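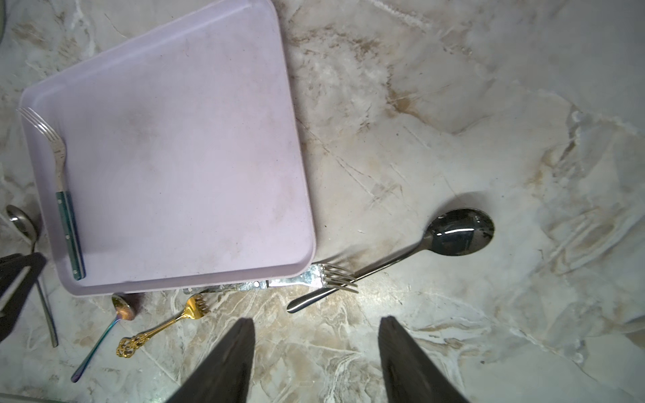
Progress report: Sastach Shared Kitchen
Prepared by Emerson Brito
18 September 2023

Period covered

This report covers the work done since the second payment was released in March. The kitchen has stayed open throughout, apart from one short closure while the sink was replaced.

Spending

Of the 2823 pounds awarded, we have spent 1359. Most of that went on the sink, the new taps and shelving for the dry store. A further 400 is set aside for the drawer units on order from Zodham, who have confirmed the price but not yet a delivery slot. Receipts are attached separately.

Cutlery and small items

We said in the application that we would not buy new cutlery until we had sorted out what we already had. That sorting is now under way. Almost everything was donated, so very little of it matches. There are plain silver forks, a fork with a dark green riveted handle, a black spoon with a long thin handle, and a small iridescent one that shades from rose-gold to blue and violet. We have decided to keep the odd pieces in use. Anything bent or with a loose handle goes for scrap.

Sorting is done on the marble-patterned worktop, using shallow plastic trays. The lavender tray is marked and would benefit from a proper scrub, but it is sound and we do not plan to replace it. Once the drawers arrive, forks and spoons will be kept apart and serving pieces will move to the shelf by the hatch.

The Wannasri lunch group, our largest regular user, has asked for more teaspoons and fewer dessert forks. We will look at this when the sorting is finished — it may be that we have enough already and they are simply in the wrong place.

Delays

The drawer units are late. Our first supplier, Sikex, withdrew its quote in the spring and we had to start again. This has held up the labelling as well, as there was no sense in printing labels for drawers of an unknown width. The delay has not added to the cost.

The extractor fan was serviced and passed. It is still noisy on the higher setting.

Next steps

Fit the 2 drawer units and move the cutlery into them.
Print and fix the labels.
Agree a washing-up rota with the evening users, who currently leave things to drain overnight.
Send the final accounts with the closing report.

We are not asking for any change to the grant at this stage. If the drawers come in at the quoted price, we would like to discuss putting part of the remainder towards a second set of saucepans.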